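家里收到募捐信，先别急着掏钱：几条过日子的土办法

一到十二月，信箱里就塞满了各种公益机构的来信，印得一个比一个漂亮。我不反对捐款，我家每年都捐，但我对“您的每一分钱都用在刀刃上”这种话向来不太信。下面是我家厨房抽屉里那张纸上记的东西，抄出来给大家参考，用不用随你。

先定总数，再看信。我们家今年定的是3,000元，写在冰箱门上，花完就停。看了信再定数的人，多半会超。信封里附的小礼物，贴纸、书签、钥匙圈之类，一律不算人情。你没有开口要，就不欠它什么。

来信放一个鞋盒，攒到月底一起拆。当天拆当天捐的那种，往往是被标题吓的。“最后48小时”我见过同一家连发三年。

查账目要看年报原文，不要看宣传折页上的圆饼图。去年有一家叫Bastis的基金会给我寄折页，说七成多用于救助，我去翻年报，“救助”里头把寄折页的邮费也算进去了。这种算法也许合规，我看着不舒服，就没再捐。年报找不到的，打电话要；电话里支支吾吾的，信直接进废纸篓。
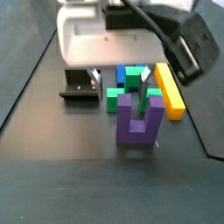
紫色的U形积木立在最前面，旁边还有一块绿色的。

捐旧物比捐钱更容易自我感动。掉了轮子的玩具车、缺片的拼图、起球的毛衣，别人收到也是扔，还得替你付清运费。积木一类的东西，洗干净、晾透、装进能封口的袋子，袋外写明适合几岁。电动的先取出电池。毛绒玩具很多地方根本不收，先问再洗，省得白费一缸水。

对“配捐”两个字要多问一句。邻居Priya Ferreira前年捐了800元给Uvberg助学项目，对方说有企业一比一配捐，她后来追问，才知道配捐早有上限，她那笔进去的时候额度已经满了。没人骗她，条款写在背面，字小得要用放大镜。

每月自动扣款，我的意见是能不开就不开。非开不可，就在日历上标一个取消日，到时候重新想一遍。我自己有一笔70元的月捐，本来说试三个月，结果忘在那里扣了两年多。

收据夹在一个文件夹里，按年份放，别和水电单混在一起。手机截图不算收据，换一次手机就没了。

至于“打麻将赢的钱捐出去会有好运”之类的说法，我试过，没有。

2022年12月13日更新：有读者问同城的小型互助会值不值得捐。我的看法是照样要账本，熟人办的更要看。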